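4. Evaluation of the Gronaris hand-held kit

4.1 What was supplied

The Gronaris kit comes from Cheema as a purchase or as a nine-week rental with labelling included (the Koltura service, section 4.4). We took the rental. One case holds a pair of hand-held grippers, chargers, a calibration board and a printed manual of 79 pages, most of it on the software. Setup on the first day took the whole morning – firmware first, then the board, then firmware again after the left unit lost its pairing. The vendor says this is fixed in the November release. We did not re-test.

4.2 Tasks

Three homes, seven tasks each. The vendor's own demo material leans on rigid blocks and mugs on a plain bench and we wanted neither. Soft packaging was chosen instead: thin film, odd outlines, printed on every side, easily crushed. Surfaces were whatever the home had. Fig. 6 is from the tray task on a bed, with snack packages to be placed one at a time in a green tray, left or right hand at the operator's choice. The duvet gives under the tray, which ends up sitting at a tilt, and the bedding is printed with letters and small figures that compete with the packages for any detector. Good. That is the condition we wanted.

Operators were told to grip and lift at their own pace, no fixed order. A drop counted as a failure only if the package left the work surface. Regrips were allowed and logged.

4.3 Results

200 episodes were recorded for the tray task. Of these 79 needed at least one regrip, nearly all on flat packages lying face down, where the fingers have to get under a sealed edge. Upright grasps on narrow stems were much easier than expected; the elephant-shaped package, held vertically as in Fig. 6, was rarely regripped at all. Crumpled wrappers sat in between. Finger pads held up well but pick up lint from bedding and want wiping each session. The manual does not mention it.

Wide-angle view: useful, with a cost. Both hands and most of the room stay in sight, and tracking recovered quickly after fast turns, presumably thanks to all the shelf and furniture edges to lock on to. But straight lines bend badly towards the margins, and the corners go dark. Cropping to the centre colour region before training is adviseable. We did this for all numbers in Table 3.

Operator fatigue was the main complaint. Wrist, not shoulder. Sessions over an hour were split in two from the second home onward.

4.4 The Koltura labelling service

Uploads go overnight and come back with grasp start, grasp end and an object name. Grasp times were fine for our purposes. Object names less so – "bag" for nearly everything in film, whatever the shape or colour. Printed text in two scripts on one package was returned as one script or none. We relabelled names by hand and kept the vendor's times. Turnaround slowed in the last weeks of the rental and one batch came back twice.

4.5 Compared with the Brallness rig

Brallness is lighter and costs less to rent, but the jaws are shallower and its pairs have to be synced by hand at the start of every recording. For one-handed work we would take the Brallness. For two-handed work in furnished rooms, the Gronaris, provided the labels are budgeted for seperately.

Figure 6. Tray task on a bed, Gronaris kit, package held upright between the fingers.
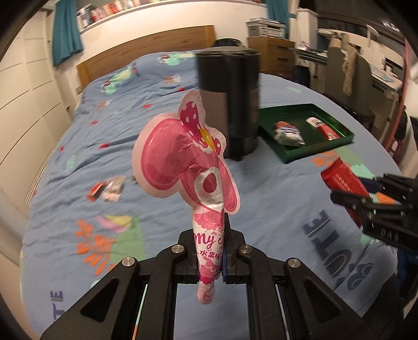 Cheema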